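3.2 A mesa dobrável e o lugar da colher

Ao longo das visitas que fizemos às casas de Civstead e de Pastley, fomos percebendo que a mesa dobrável ocupa, na vida doméstica, uma posição curiosa, que a literatura sobre mobiliário raramente lhe concede. Fala-se muito da mesa de jantar, com o seu peso simbólico e as suas cadeiras à volta, e fala-se bastante da bancada da cozinha. Já a mesa que se abre e se fecha, que passa metade do dia encostada a uma parede e a outra metade a servir de tudo um pouco, aparece quase sempre em nota de rodapé. Parece-nos uma pena, pois foi em torno dela que ouvimos as conversas mais demoradas e, confessamos com algum carinho, as mais saborosas de todo o trabalho de campo.

Das 40 casas do nosso levantamento, a maior parte tinha pelo menos uma mesa deste género. Os moradores descreviam-na primeiro pelo tampo e só depois pela estrutura. Diziam "a cor-de-rosa", "a das flores", "a que imita pedra", e era assim que a pediam uns aos outros quando chegava a hora de pôr a mesa. As pernas, quase sempre de metal fino, mereciam comentário apenas quando abanavam. Esta preferência pelo tampo como nome próprio do móvel já tinha sido notada por Avcı no seu estudo sobre as cozinhas de Zitstead, embora ali se tratasse de mesas fixas, herdadas e bem mais pesadas.

A Figura 3 mostra um desses tampos, com padrão de mármore em rosa, pêssego e creme e um rebordo vermelho estreito. Sobre ele, junto à borda da frente, está uma colher de aço inoxidável, com o cabo virado para o rebordo. Interessa-nos sobretudo essa orientação. Nas casas visitadas, a colher pousada sozinha ficava muitas vezes assim, com o cabo para o lado de quem se senta, mesmo quando ainda não havia prato nem tigela que a justificasse. Uma das moradoras explicou-nos, com toda a paciência, que a colher "guarda o lugar", e a expressão agradou-nos tanto que a adotámos nas nossas fichas de registo.
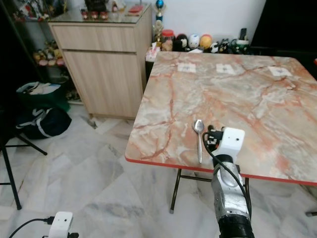
Figura 3. Colher sobre o tampo de uma mesa dobrável; atrás, à esquerda, um armário claro com tampo de vidro.

3.3 O armário como fundo da refeição

A mesa dobrável, por ser móvel, toma emprestada a companhia do que encontra por perto. No caso da Figura 3, essa companhia é um armário de tom bege, com veio de madeira, gaveta larga em cima e porta alta por baixo. O vidro que o cobre recebe uma fila de pequenas figuras vermelhas e brancas. Encontrámos arranjos parecidos noutras salas, e demorámos a compreender que não convinha tratá-los como simples enfeite. Os objetos miúdos ficavam sobre o armário, e era também a presença deles que reservava a mesa para a comida e para os trabalhos do dia.

Quando perguntávamos onde se guardavam os talheres, a resposta vinha quase sempre acompanhada de um gesto em direção à gaveta mais próxima, e raras vezes à cozinha. Em 2 das casas de Pastley, a gaveta dos talheres tinha mesmo mudado de divisão para ficar mais perto da mesa aberta. Voltaremos a estes percursos curtos entre gaveta e tampo na secção 4, onde se comparam os registos de novembro com os da segunda ronda de visitas.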